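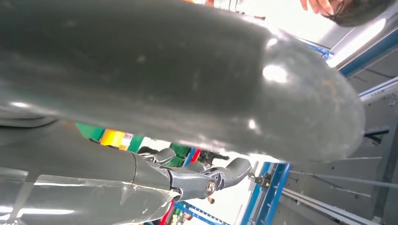

Grey hand and forearm, close up

From: Burgi Zaugg
To: illustrators list
Subject: Re: Client wants the layered files after sign-off

Yvette Melnyk wrote on Wednesday:

> Job for Stedura, a set of 10 spot drawings for their staff
> handbook. Quote was for flattened artwork at print size. They
> signed off, I invoiced 1362, and they've paid 819 of it. Now the
> marketing person says the rest will be released when she has the
> layered files, as "that's what Berchtold always gave us". I never
> worked with Berchtold. Do I send them or hold out?

Yvette,

I would hold out, but politely. Does your quote say "flattened"? If so, send that page back to her with the line marked and ask for the balance on the original terms. Keep the layers as a separate matter with its own price. I charge 20 per drawing for layered files on small spots, more if I have to tidy them up first, and mine always need tidying.

I had much the same with Vudis two years ago. The person I dealt with had no idea there was a difference. She thought I was keeping back something they had bought. Once I sent her one drawing both ways she saw it, and accounts paid the week after. They never did order the layers.
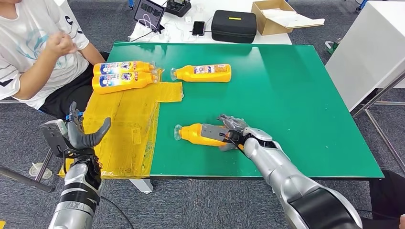 Green table with orange bottles

Check what rights you gave them as well. If the licence covers the handbook only, layered files make it very easy for somebody to pull a figure out and put it on a banner. Ustel did that with one of my dogs. I put a sentence about alterations in every quote now and can send you the wording.

Don't send low-res layers as a goodwill gesture. They will ask for the big ones.

Has she put the request in writing, or was it all by phone?

Burgi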